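Notes from the Shed — October 2019

Well, the old quad finally gave up on the hill behind the hay barn, and after nine seasons I can't say I blame it. I walked home in the rain with a bag of fence staples under one arm and spent that evening doing what I'd been putting off for two years, looking at side-by-sides. A lot of you wrote in after the last newsletter asking which one I'd settled on, so here goes.

I settled on the Rivera. The two-seater with the short bed, in the plain green, no stereo, no light bar. I've had it long enough to put 374 miles on it, nearly all of them at a walking pace with something heavy in the back, and I think that's enough to have an opinion.

First, what I was comparing it to. The dealer in Civley had two machines on the lot that I could drive the same morning, the Rivera and a Jallura, and he was nice enough to let me take both of them up the gravel cut behind his building. The Jallura is the better looking one, no contest. It's quicker too, and the seats are the kind you could fall asleep in. But the cab sits low and the doors are narrow, and I wear big boots and get in and out fifty times on a fencing day. By the fourth or fifth try I'd whacked my shin on the same corner of the sill every single time! My neighbor owns one and loves it, and he's about half my size, so take that for what it's worth.

The Rivera is slower off the line and has a long, lazy throttle pedal. I hated that for the first ten minutes. Then I drove it over the ruts with a full water tank in the back and I understood. You can creep. You can hold it at a crawl with your foot mostly resting, and the load stays put, and so does your coffee. Low range engages with a lever down by your knee, a real one with a knob on it, and you do have to be stopped dead or it will growl at you.

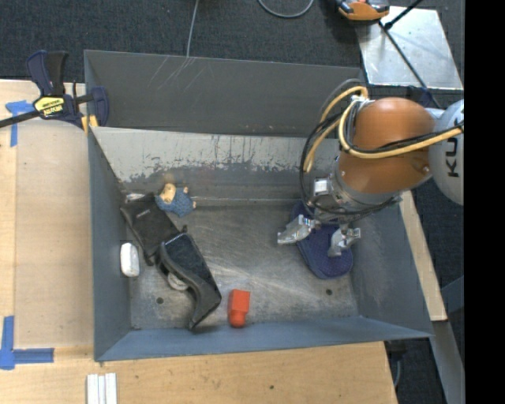 Now the bed, which got more questions than everything else put together. I ordered mine with the bare steel bed and I skipped the drop-in plastic liner, and I've been second-guessing that ever since. Steel is great for shoveling out of, because the blade slides along and doesn't catch on ribs. But anything hard that gets dragged around in bare metal leaves its mark, like the curved, shiny scrapes all over the floor of that gray bin, or the ragged band on its back wall where the coating has worn away. My bed has started on its own collection already, mostly from rocks and one very unfortunate trip with an anvil. If you haul hay and feed sacks, bare steel is fine. If you haul stone or scrap, pay for the liner or get a rubber mat cut to fit, and pull it out now and then so the water doesn't sit under it.

The tailgate is good. It drops flat, and two cables hold it, and I've sat on it to eat lunch with no complaints from either of us. The dump assist is just a gas strut and a latch on the driver's side, so you're doing part of the lifting yourself. With wet sand in there I need both hands and a bad word. There's an electric version that I didn't spring for. Ask me again in ten years.

Towing has been a nice surprise. I use the little tandem trailer for firewood, and with the old quad I always felt the trailer was making the decisions on the way down. The Rivera has enough weight to boss it around. The receiver is tucked up a little high under the bed, though, so if your trailer rides low like mine you'll want a drop mount. I used it without one for a week and the trailer sat nose-up like a startled duck.

What don't I like? The air filter lives behind the passenger seat and you have to take the seat out to get to it. The seat comes out easily enough, two clips, but in dusty country you'll be in there a lot. I pulled mine in late August after cutting season and tapped out what looked like a cup of flour. The manual wants it checked every 50 hours, and in our dust I'd go sooner. The cup holders are too shallow. The horn sounds like a toy. And the key is the same shape as the key to my mower, which has cost me more time than I'd like to admit — I've put a blob of red nail polish on it now.

Tires! I nearly forgot. It came with a fairly mild tread that's kind to grass, and I've kept them. They pack up in clay. If your place is like the bottom field here, where the ground turns to pudding after a good rain, you'll want something with more open lugs. The fellow at the tire counter quoted me $62 a corner just to swap and mount a set I'd bring in myself, and I laughed and went home and looked up how to do it with a bead breaker. I'll report back.

A few of you asked about fuel. I haven't kept a proper log. I fill it when the needle gets low and that's been less often than with the old quad, even though the machine's heavier. I suspect I'm just driving it more gently.

The first service is coming up and I plan to do it at home. Oil, filter, front and rear gear oil, grease all the fittings, and go over the wheel nuts. The drain plug on the rear case faces straight back at you with a frame rail under it, so you'll want a piece of cardboard folded into a chute or you'll be mopping gear oil off the rail until Christmas.

For anyone who wants to poke at one in person, the Drindirari field day is on again in November at the usual place, past the grain elevator and left at the water tower. The dealer is bringing both machines and there's a muddy loop you can drive. Parking was a mess last year when 200 people turned up, so come early and use the lower gate if your rig is long. I'll have my own Rivera there with the seat out so you can see that filter for yourselves. Bring gloves, and bring back my post driver if you're the one who has it.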